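**Wanted: two people who doubt this will work**

Shared workshop, Adby. Unpaid, tea provided, evenings and the odd weekend until January.

We are building a gear-fitting cell at the Berkwood workshop out of arms we could afford, and we need help from people who will argue with us. The job is dull on paper: take a small spur gear off a mat and put it on the fixture with the others. A child can do it. Whether our build can do it often enough to be worth the bench space is an open question, and I lean towards no.

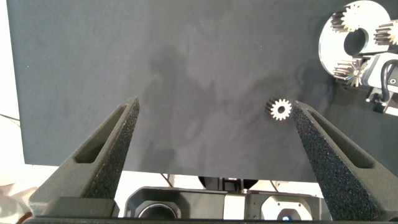 Open fingers either side of a loose gear, with the fixture at top right.

The plan, which we call Lirotex for want of anything better, says 3,000 fits before we're allowed to brag. I think that figure was picked because it sounds good. We've all seen the videos where a home-built arm does something clever once, and I'd like to see the other takes.

What we want from you:

- Patience with cables. Ours need re-routing and you will be the one doing it.
- Some Python, or a real wish to learn it.
- A habit of writing down failures as well as the runs that went well.
- Four hours a week, kept to.

You don't need a degree or a kit list. If you've mended sewing machines or bicycles, that counts for more with me than a certificate. You must be over 16, and under-18s need a parent's note for the workshop.
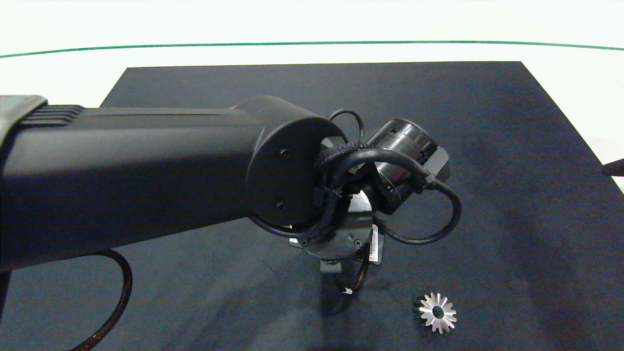 *Adby, October 29, 2018*

Wrist and cabling over the mat, one gear lying there. If you look at that wiring and start planning how you'd tidy it, please apply.

There is no prize and no start-up at the end of it. Anyone promising you shares in Lirotex is having you on. Parts are paid for out of the workshop kitty, and you keep the rights to whatever you write.

Leave a note in the Taheri box by the workshop door, saying which evenings suit you and one thing you've built that didn't work.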